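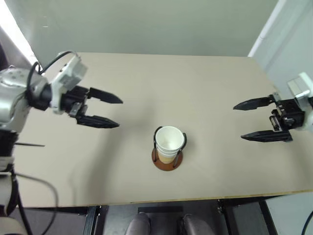 By Caoimhe Dunne | Local Business | February

Havley's shared workshop has spent most of the winter deciding how much it should cost to move a paper cup.

The answer, as of last week's budget meeting, is still under discussion. The two-armed setup in the back bay has been on loan from Rutedberg, the equipment dealer across the river, and the loan runs out at the end of the month. Members now have to buy it, lease it, or hand it back and return to using their own arms, an option that drew more support than the planning group would have liked.

Yao-tsung Yeh, who runs the workshop's equipment plan, brought the meeting a spreadsheet with 21 lines on it. The arms took up two of them. The rest went to things like spare finger tips, replacement cables, a sturdier table, training hours, insurance, and a line marked "misc. (see Kan)," which puzzled everyone until it was explained that Kan is the firm that handles the software license, and that the license renews every year whether or not anyone has moved a cup.

"People budget for the robot and then act surprised that it needs a table," Yeh said.

The cup has become something of a sore point. It sits in a black wire holder on a round wooden coaster, between two black grippers, and serves as the workshop's standard trial for handling light objects. Yeh picked it on the grounds that paper is easy to crush and cheap to replace. One member asked whether the coaster was really necessary on a table nobody was going to polish. Yeh said the coaster stayed.

Under the lease plan, the workshop would pay monthly for 13 months and then have the right to buy at a price Rutedberg has promised to put in writing. Under the purchase plan, it would pay up front and raise dues to cover the difference. The dealer has also offered a service contract, billed separately, with a response time of 10 working days. A member who repairs bakery ovens for a living asked what the workshop was supposed to do with a dead arm for two weeks. The dealer's representative suggested scheduling around it.

There is also the matter of fingers. The grippers have pointed, serrated tips, and opinion is split on whether to stock more of the same or try the softer pads sold by Hemov. Yeh set aside $2000 for "end-of-arm parts," a figure he described as a guess made by someone who has guessed before. It was cut in half by a show of hands, then restored after he read the price list out loud.

What the workshop would do with the machine once it owned it took up the shortest part of the evening. The leading proposal is small-batch packing for three members who sell candles, tea and fishing flies. The fly tier has asked to see it handle a size 18 hook before his dues go up.

Questions about floor space were put off. The bay is currently shared with the vinyl cutter, whose owners have noticed the shared part getting smaller and would like tape put down.

A vote was planned for the end of the meeting but was moved to the next one, when Rutedberg's written price is expected. Members who want to watch a trial before then can sign up at the front desk. Sessions start at 6:30 p.m., and coffee is available in the lobby at the usual price.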